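Workshop notes: Stovdale bench arm

The Stovdale shared workshop's small arm build has moved from bare joints to a working bench. The base is bolted down, the wrist cables have been rerouted, and the Oretti controller now runs the full joint range without a fault. Backlash at the elbow is still 3 mm at full reach. New shims are on order from Tinorden and should be fitted in January. 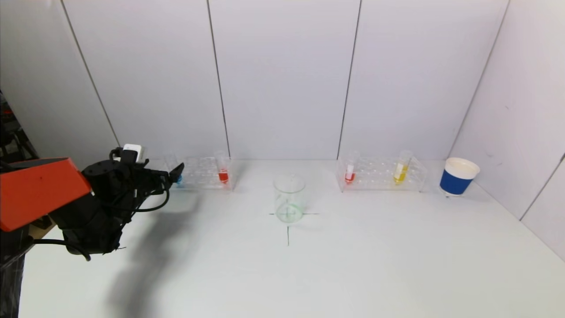

Repeatability is the main task for the rest of the winter. The test routine is a slow approach to a fixed point, a pause, and a return to the park position, run in batches of 20. A black cross on the tabletop gives the reference, and the glass beaker goes back on it before each batch. Racks and tubes stay against the back wall, clear of the return path. The white panels remain up on three sides for all runs. Speed is capped at 16 percent until the shims are in.

The joint log has more than 3,000 entries and is on the workshop drive under Long, the project's working name. Members planning to use the bench should check the log first and leave the zero offsets unchanged.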